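Kudura House Shared Offices
Fall Walk-Through Checklist, Second Floor
Oct 23, 2008

Good morning, everyone, and thank you again for putting up with me and my clipboard. As in past years I have written a comment under each item, because a bare "OK" or "Fix" never seems to help the person who has to do the fixing. The floor is 3200 square feet and takes in the Lindgren suite, the Skurus drafting room, the shared kitchen and the hallway between them. Items are marked OK, Fix, or Watch. Watch means I can live with it for now but would like to look again.

EXITS AND HALLWAY

1. Exit doors open fully and latch on their own. OK
Both stairwell doors swing freely. The east one used to need a hip, and I am delighted to say the new closer has cured it.

2. Exit signs lit. Fix
The sign by the east stairs has one dead lamp. The other is carrying on bravely, but please order a pair and change them together.

3. Hallway clear for its full width. Fix
The cartons from the Zarnovov paper delivery are stacked along the wall again, right across from the restrooms. I know the storeroom is full. I know it because I opened the door and had to close it again rather quickly. All the same, the hallway is the way out for two suites and it has to be clear by the end of the day, every day. Could the two offices please talk about splitting the next order in half?

4. Stair treads and handrails. Watch
Rubber edging on the fourth tread down, west stairs, is beginning to lift at the corner. I pressed it flat and it popped right back up at me. Glue would do it.

FIRE SAFETY

5. Extinguishers in place, charged and tagged. OK
All 3 are on their hooks with the needle in the green, and the September service tags are signed. The one in the kitchen had an apron hanging over it, a very nice apron, which I moved to the hook by the sink.

6. Smoke detectors tested. OK
Tested with the button, early, before most of you came in. My apologies to the early birds in Skurus.

7. Space below sprinkler heads. Watch
Drafting room, north shelves. The rolled drawings on the top shelf are creeping upward. Please keep them 18 inches below the sprinkler heads, and if you need a reminder I am happy to put a strip of tape on the wall.

FURNITURE AND STORAGE

8. Tall shelving fastened to the wall. Fix
Lindgren suite, second bookcase from the window. It has its bracket and it has its screw, and the two have not been introduced. Ten minutes with a screwdriver, I would think.

9. File and drawer cabinets closed when not in use. Fix
I wrote this one up last year too, and I will keep on writing it up with affection until I retire. An open drawer at shin height is the easiest thing in the world to walk into with a box in your arms, and several open at once pull the weight of a cabinet forward. Open one, take what you need, close it, then open the next. Heavy things go in the bottom drawer.
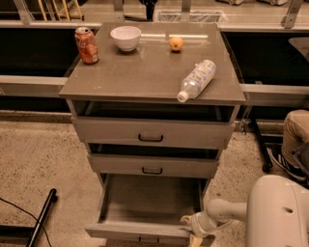
Item 9. Three drawers out, drinks and fruit on top. Please close drawers and clear the top.

While I am on the subject, cabinet tops are not lunch tables, tempting as they are. Drinks are the main worry, especially over paper files, and anything round will find the edge sooner or later. The kitchen has a perfectly good counter and the chairs are more comfortable than people give them credit for.

10. Chairs and casters sound. Watch
One green chair in the drafting room leans to the left. I sat in it, and so did I. Please tag it and use another until the base has been looked at.

ELECTRICAL

11. Cords in good condition and off the walkways. Fix
The gray extension cord behind the Lindgren copier has been "temporary" for as long as I have been coming up those stairs. The landlord has agreed to add an outlet and has quoted $700 for the work, to be shared between the suites. It seems fair to me.

12. Space heaters. Watch
I found two under desks, both switched off and unplugged, for which I thank you. The thermostat was at 67 when I checked it in the morning, and I do understand that the north side feels chillier than that. If you use a heater it must have a tip-over switch, and it must plug straight into the wall.

KITCHEN AND FIRST AID

13. Refrigerator clean, nothing past its date. Fix
I will only say that the mustard is older than our lease.

14. First aid kit complete. Fix
Short of small bandages and burn gel. There were plenty of triangular slings, and I hope we never need a single one.

15. Floor dry, mats flat. OK
The new mat by the sink lies beautifully.

16. Emergency phone list posted. Watch
Posted and easy to read, but it still shows the old number for the front desk. Please print a fresh one.

Anything marked Fix should be taken care of before I come back through in two weeks. If something needs a part or a tradesman, leave a note on the clipboard by the kitchen door so I know it is on its way. I would also be glad to hear about anything I walked past, since you are all here every day and I am only up for the morning.

Building Safety Desk, Kudura House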